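Caring for Dry, Chapped Hands at Home

Hands dry out faster than the rest of the body. They get washed many times a day, and the skin on the backs is thin. A few small changes around the house will help.

Wash with lukewarm water
Hot water strips the oils from your skin. Use a mild, unscented soap and pat your hands dry, especially between the fingers. Take rings off first.

Put cream on right away
Keep a tube beside every sink. The 300 ml pump bottles are cheaper, but a small tube fits in a pocket. A plain cream with glycerin works as well as most expensive ones – check the label and skip anything with perfume.

Wear gloves for wet jobs
Use lined rubber gloves for dishes and for hand-washing clothes. Turn them inside out to dry. If your hands sweat in them, wear thin cotton gloves underneath.

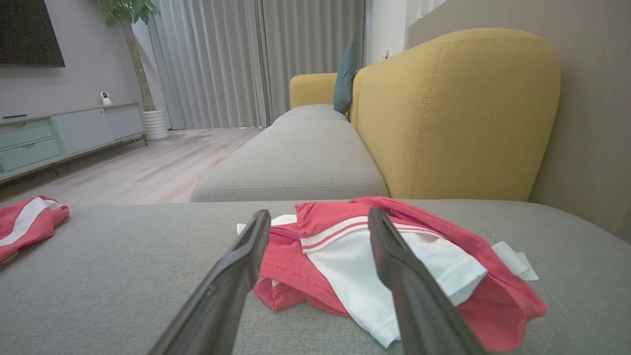
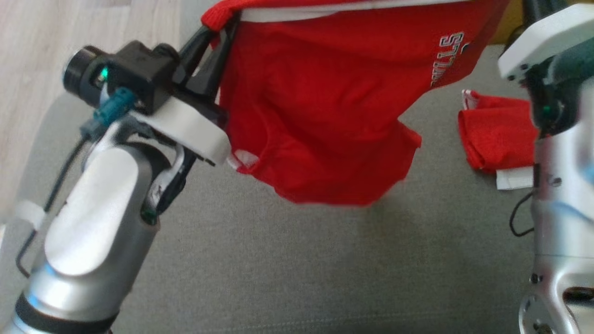 Treat them overnight
Rub petroleum jelly into the knuckles and around the nails at bedtime, then pull on cotton gloves. Do this for 7 nights, then once or twice a week through the winter. Wash the gloves often, without fabric softener.

Cracks that will not close
Clean the crack, dab on ointment and cover it with a bandage. See a doctor if it bleeds, swells or stays sore for more than a week.

More from Morgan Home Tips: Softening Rough Elbows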